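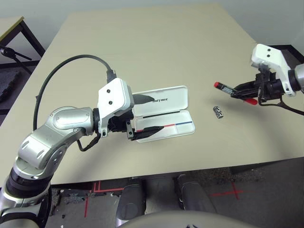 Figure 2. Pencil box task on the bimanual cell at Lolluvdale.

3.2 Consumables and Spares

Arm purchase price made up most of the capital request, so the remaining budget was planned by task. Each task was assigned a wear list covering the robot side and the object side. For the pencil box task (Figure 2), the robot side includes the black gripper fingers and the cable that loops above the wrist housing of the left arm; the object side includes the plastic case with its hinged lid and the marker. Finger sets were budgeted at $184 per arm, and cables were ordered in pairs from Flullwood. The full spares line came to $1,147 for a planning period of 13 weeks. Objects were charged to a separate supplies account and do not appear in that total. Orders placed after February were moved to the next period. Floor tape and table hardware were treated as fixed costs of the cell.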